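Stundeo Shared Workshop
Frequently Asked Questions

Do I get my own bench?
You get a bench. Whether it is yours depends on how early you turn up. Fixed spots cost extra and there are 3 of them, all taken as of March.

Where do I put my stuff?
On the shelves, in a box, with your name on the box. We provide the Skonell boxes. "Misc" is not a name, although 3 members have tried it.

Can I leave a project on the table overnight?
You can leave it. It will be moved to a shelf by whoever needs the table, and they will not remember which shelf.

Why is it so bright in here?
The tubes are on one switch. Ask Ionuț Nedelcu about splitting the circuit if you have an hour free.

Can I tape drawings to the white walls?
Low-tack tape only. The walls get repainted when the budget allows, so they carry a few scuffs in the meantime - please don't add to the collection.

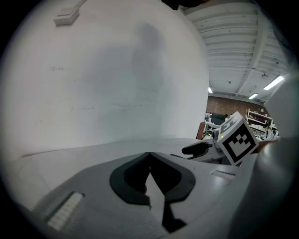 Is it warm in winter?
The ceiling is high and the heat likes it up there. Bring a sweater.

How do I get a key?
Pay the deposit, 108 dollars, and sign the sheet. Lost keys are another 108, which has done wonders for everyone's memory.

Is there a parking lot?
There is Riquelme Street. Good luck after 9 a.m.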